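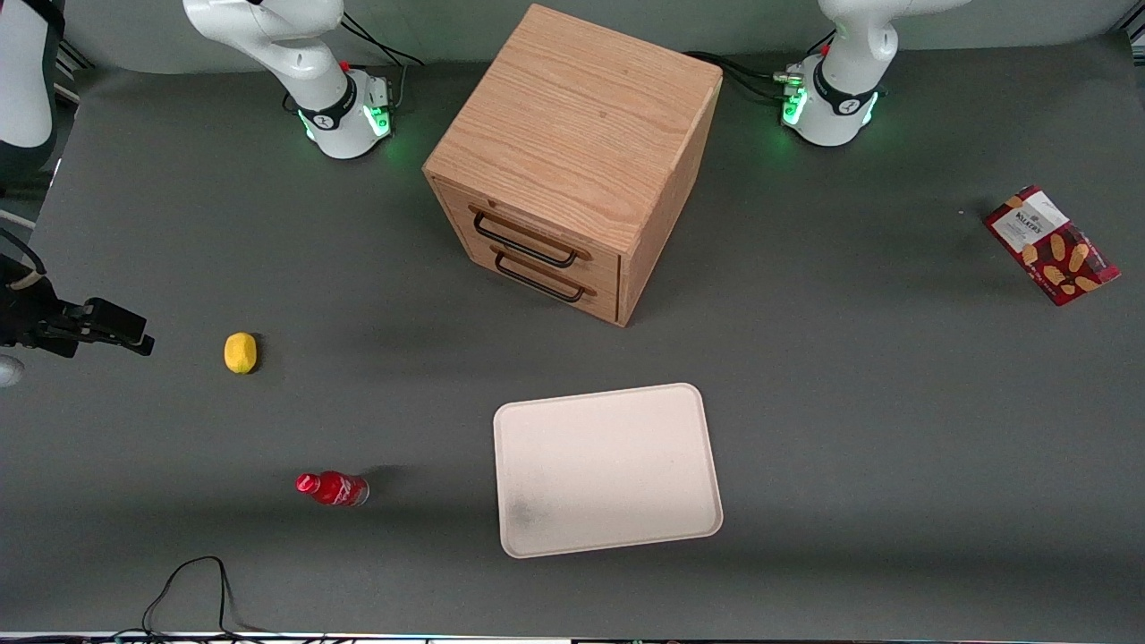 Drawer cabinet on the gray table, with lemon, red bottle, white tray and the shortbread box.

Jul 28, 2026

Dye shed, indigo vat, continued. HG.

Vat 6 was sluggish again this morning. Surface had a thin skin with hardly any bronze on it, and the liquid under it was more green-blue than yellow. pH strip read low, between 9 and 10. Added lime, a level teaspoon, stirred without splashing and put the lid back. Left it 30 minutes. Second strip looked better but I wouldn't call it 10.5.

Obsa Gebru thinks the fructose is spent and that I keep correcting the wrong thing. Could be. I added 30 g of fructose before lunch in warm water and wrapped the bucket in the old quilt. By two o'clock there was a proper coppery skin and the liquid underneath had gone amber. So Obsa was probably right, though I did both and can't separate them. Next time one change at a time.

Test dips, afternoon:

Geltora wool, scoured last week. Three dips, five minutes each, airing between. Good even mid blue. Slight streak where the tie was too tight. Loosen the ties.

Dadstead linen, unscoured (I forgot). One dip only. Patchy and pale, beads of water sitting on the cloth. Put it in the pot with soda ash to scour overnight, will try again.

Cotton offcuts from the Ha order. Three dips. Darker than the wool, which surprised me. It rubbed off on my fingers after drying, so some of that is only sitting on the surface. Rinse longer before judging.

The Foltulach skeins are still waiting. Total weight 253 g on the kitchen scale. Heather Hoani wants them to match her December batch. I have the sample card for that one but the notes only say "medium, four or five dips, old vat," so matching will be by eye. Asked her to send a few inches of the yarn itself, as the card has been on the windowsill and may have faded.

Vinegar rinse: used one glug per bucket and didn't measure. Write it down next time. The wool felt softer after it, the cotton the same as before.

Other things:
Strips nearly out. Order the narrow range ones, the wide range are useless above 9.
The long stirring stick has split at the end and is snagging yarn. Sand it or replace it.
Lid on vat 4 doesn't seat. There is a gap on the window side, could explain why that one goes flat so fast. Tape for now.
Thermometer in the madder pot reads almost 6 degrees high against the other one. Marked it with red tape.

Tomorrow: check vat 6 before adding anything, redo the linen, wind one small Foltulach skein for a trial. Don't put the whole lot in until Heather has seen the trial.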